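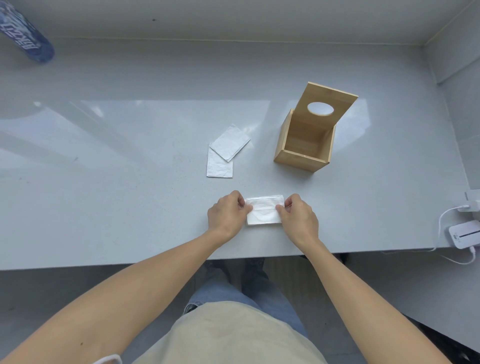
**What is the difference between a serviette and a napkin?**

In everyday Australian English a serviette is usually the paper one and a napkin is usually the cloth one, though plenty of people use either word for both.

## Paper serviettes

I grew up in a serviette house, so that's the word I'll stick with. The paper serviette is a small sheet of soft, absorbent tissue used at the table for wiping hands and mouths, and then chucked out. It belongs to the same family as facial tissue, toilet paper and paper towel, and all four start out much the same way, as a very thin wet web of pulp fibre that gets dried on a big heated cylinder and scraped off with a blade. The scraping is called creping, and it crumples the sheet into hundreds of tiny ridges (hold one up to a lamp and have a squiz!). Those ridges are where most of the stretch and softness come from.

### Plies and embossing

Cheap café serviettes are a single ply. Dinner ones are two or three, and that's where embossing earns its keep: the pattern pressed into the sheet helps hold the plies together and gives the paper a bit of bulk, so it feels thicker than it weighs. Dots, circles, little flowers and mock-linen weaves are all common. I'm partial to a plain border myself.

### Sizes and folds

Sizes are normally given unfolded. A cocktail serviette is the baby of the range, a lunch serviette sits in the middle, and a dinner serviette is the one you can really spread across your lap. The quarter fold gives you a square and the eighth fold gives you a long rectangle, handy for tucking cutlery into. Dispenser serviettes are folded so the next one pokes out as you pull, at least when whoever filled the thing put them in the right way up.

### The Harkdale mill

My own interest comes from the old Fitzsimmons works at Harkdale, where I had a holiday job on the packing line. It ran 10 folding machines in its best years and employed 338 people, a lot of them bussed over from Vavbridge for the early shift. The house brand was Vuvilum, sold in packs of 30 in a waxy blue wrapper that I can still smell if I think hard enough. The last pattern book lists 639 embossing designs, including a wattle sprig that I've never seen on anybody's table and would dearly love to!

### Disposal

Used serviettes generally don't go in the recycling, as the fibres are already short and the food on them is a nuisance for paper mills. Plain ones can go in a home compost heap, torn up a bit and mixed through the wet scraps. Check what your own council takes in the green bin, as the rules vary quite a lot from one to the next. Heavily printed party serviettes I leave out of mine, mostly out of habit.

**See also:** tablecloth, paper towel, place setting, doily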